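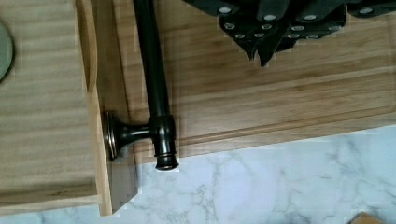

Dark bronze handle, pale board underneath. Grain shows up nicely.

Changing cabinet handles – quick notes before I forget them

Put a chopping board under the bits while you work. Stone worktops and metal handles don't mix, one slip and you've got a scratch for life. Groove along the edge is handy too, stops screws rolling off.

Measure centre to centre on the old holes. Not end to end!! I did end to end first time and had to send 4 back to Candaro. If yours are 130 or some other odd size, check before ordering or you'll be filling and drilling.

Open the door, hold the handle on the front, screws in from the back. Start both by hand, couple of turns each, then tighten bit by bit. Doing one up fully first pulls it skew and the other wont catch.

Screws too long? Washer on the inside. Too short – don't force it, buy longer ones.

Drilling new holes: masking tape on the front, mark on the tape, scrap wood clamped behind so it doesnt splinter. Small bit first. Goggles on, my old Uvex pair live in the drawer with the drill.

Dark finishes – damp cloth, dry straight after. No cream cleaner, no vinegar, takes the colour off the edges.

Keep 2 of the old handles with thier screws in a jar. Handy for the shed.

Drawers on Monday, if the longer screws come.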